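Kerel P-11 共鸣器吉他锥体与琴桥组件

2020年1月4日　文：Zulema Lucero
打印本页　|　用电子邮件发送

产品概述

P-11 是 Kerel 为单锥结构共鸣器吉他提供的替换组件，包含旋压铝制锥体一只、枫木饼形琴桥一只、琴码两条（圆颈与方颈各一）以及对中垫片一套。组件适用于内径符合标准单锥规格的木制或金属琴体，不适用于三锥琴体，也不适用于使用蜘蛛架的反向锥结构。订购前请确认琴体类型，盖板外观不能作为判断依据，部分蜘蛛架琴型采用与单锥琴型相近的盖板。

锥体由 Ginar 工坊以手工旋压方式制作，旋压后不做抛光。表面保留同心旋纹，纹路深浅略有差异，属于工艺特征，不影响使用。锥体边缘翻边后与琴体内台阶平贴，安装时不需要胶水。原装锥体若曾用胶固定，应将残胶完全清除，否则高把位容易出现嗡声。

音色与适用曲风

共鸣器吉他在乡村、蓝草和战前蓝调录音中承担的角色不同，对锥体的要求也不同。P-11 的锥壁偏薄，起音快，衰减中等，中频较突出，指弹和滑棒演奏时单音轮廓清楚。与较厚的冲压锥相比，低频量感略少，和弦扫奏时各弦分离度较高。若主要用于乐队合奏中的节奏声部，建议选用同系列的 P-11H 加厚型，后者衰减较短，不易与班卓琴和曼陀林的频段互相遮盖。

新锥需要一段磨合时间。装弦后最初几天，锥体在弦压下会有轻微沉降，弦距随之降低，音色由紧变松。在此期间不宜修整弦枕或琴码的最终高度。我们建议累计弹奏 50 小时后再做精调。

琴桥与琴码

饼形琴桥以硬枫木车制，底面略凹，仅外缘与锥顶接触。琴码出厂时为未开槽毛坯，留有加工余量。圆颈琴码顶面带弧度，可按指板弧度再作修整；方颈琴码顶面为直线，供膝上平放演奏使用。弦槽深度以不超过弦径的一半为宜，过深会使起音发闷，过浅则在重拨时跳弦。 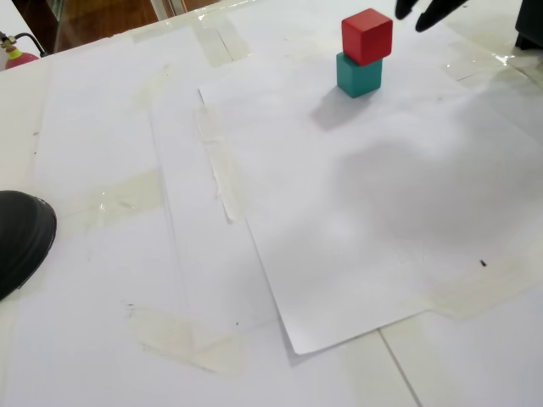 琴码与饼形琴桥之间为紧配合，出厂时未上胶。若需更换为檀木或带枫木底的骨质琴码，可将原件垂直拔出，槽口宽度保持不变。更换后应检查琴码底面与槽底是否贴合，缝隙会造成高音弦音量偏低。可在槽底涂少量粉笔灰试装，取出后观察接触痕迹，再用细砂纸修平。

安装步骤

一、松弦。请逐弦放松，每弦交替进行，避免琴颈受力突变。取下琴弦和拉弦板。

二、拆下盖板螺丝，记录各螺丝原位。老琴的螺孔往往不完全对称，盖板转动一个角度后可能无法对准。

三、取出旧锥，清洁内台阶。检查台阶是否平整，有凹陷处应先修补。

四、放入新锥，不要按压锥顶。手指只接触翻边部分。锥体一旦出现折痕，即使压平也无法恢复原有刚度。

五、放置琴桥，以弦长基准线对中。低音弦一侧应略向后偏，作为音准补偿。标准弦长琴型可直接使用随附垫片定位。

六、装弦至低张力，确认琴桥未移位，再装回盖板。盖板螺丝拧至贴合即可，过紧会使盖板变形并与琴码护手相碰。

七、逐步调至标准音高。如需开放 G 或开放 D 调弦，建议先在标准音高下静置一夜，再改为目标调弦。

弦规建议

圆颈琴型建议使用磷青铜中等张力弦组，方颈琴型可使用专用 G 调弦组。张力过低时琴桥与锥顶接触不稳，会出现类似打品的杂音；张力过高则加速锥体疲劳。Coutinho 的 Prorura 系列镍弦也可使用，音色较暗，适合麦克风近距离拾音。

维护

锥体不需要上油或打蜡。灰尘可用软毛刷清除，不要使用压缩空气直接吹向锥面。长途运输时应将琴弦放松半音至一个全音，但不要完全松开，琴桥失去弦压后可能移位。每次换弦时请逐根更换，理由相同。

若使用中出现杂音，请按以下顺序检查：盖板螺丝、拉弦板与盖板接触处、琴桥对中、翻边与台阶贴合情况。多数杂音来自前两项，不需要拆锥。

常见咨询

能否加装压电拾音器：可以。饼形琴桥下方留有走线空间，薄片式拾音器可贴于琴桥底面外缘。不要将拾音器粘在锥体上，增加的质量会改变高频响应。

能否用于早期老琴：多数可以，但部分老琴的内台阶深度与现行规格不同，需要垫圈补偿。请将台阶深度与直径一并告知，由技术部 Marlene Godoy 确认后再下单。

旧锥是否值得保留：建议保留。老琴的原装锥体即使已不适合演奏，在转让时仍有参考价值。

订购与供货

P-11 整套组件售价 124 欧元，单独锥体售价 80 欧元，均不含运费。P-11H 与 P-11 同价。现货当周寄出，锥体以硬壳圆盒包装，收货后请先检查翻边有无变形，再签收留存。左手琴型使用同一锥体，琴码毛坯左右通用，下单时无需注明。

方颈琴码的加宽版本将于四月供货，弦距规格届时在本页更新。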